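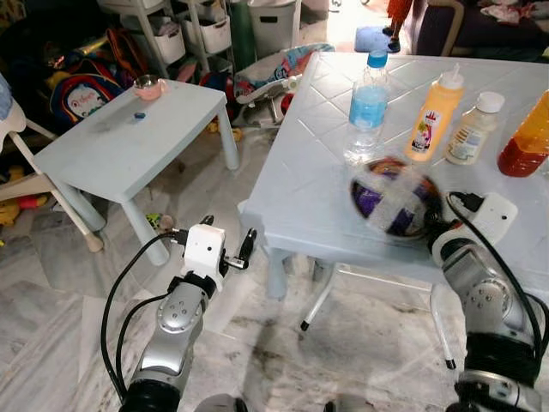

Light blue tables, gray-veined marble floor.

Lost Parishes of Brisside: folding map and booklet
Merkmont Local History, item 1101
In stock

Large folding street map plus stapled booklet, in a card sleeve. Covers the old town inside the walls and the two suburbs that grew up outside the north gate. Modern streets in gray, parish bounds in red, vanished churches as solid black shapes, surviving ones as outlines. Wall line dotted where it's guesswork.

New printing. Changes from the last one:
- Tan Lane now in the right parish (sorry, and thanks to everyone who wrote)
- Friary precinct redrawn from Howard Heywood's plot survey
- street index moved to the back of the map where people were looking for it anyway
- heavier paper, the old one split at the folds

Booklet is by Ruth Whiteley, drawings by Kristóf Mészáros. One entry per church, 30 in all, starting with the ones you can still walk into and then on to the ones under parking lots. Each has the dedication, first mention in writing, what happened to it, what's left. Sometimes what's left is a bit of wall behind the dry cleaner. Sometimes a street name. Font from St Olave's turned up in a garden on Cooper's Row and is still there, please don't knock, it can be seen from the sidewalk.

Entries run short. Longer ones for All Hallows (the 1880s rebuild, the row over the tower, the surviving north door) and for St Botolph by the Gate, where the churchyard was raised so many times you now go down steps to get in. Headstones there are mostly past reading but Ruth has used the transcripts made before the soot got to them, so names are given were we have them.

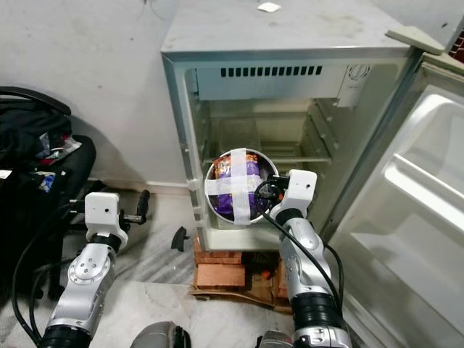
Walking route is marked in blue. Around 2 hours at an easy pace, longer if you go inside. Starts at the market cross, ends at the river by the old tannery. Steps at St Botolph, cobbles on Gate Hill, otherwise flat. There's a way round the steps by Mill Street, shown dashed. Churches still in use are generally open in the morning, check the door notice, times change and we can't keep up.

Details
Map: prints both sides, folds to pocket size
Booklet: black and white, stapled
Sleeve: uncoated card, will mark if it gets rained on
Scale bar in feet and yards
Language: English only

Large print booklet can be had for the same price. Put LARGE in the order notes. Flat unfolded maps for framing are a seperate item, ask, they come rolled in a tube and ship slower.

Shipping
Normally out within 6 working days. January is slower, stock take. Bookshops and schools: trade terms from Joanne Bloxham, use the contact form and pick "trade".

Goes with
Zistemwood: A Manor and Its Chapel (Gareth Rudd), paperback
Brisside Town Wall, postcard set, back in print
Tanners and Dyers of the Riverside, last few copies, some with bumped corners, priced down

Found a mistake? Send the street name and where you read it. Corrections go on the download sheet first, then in the next printing.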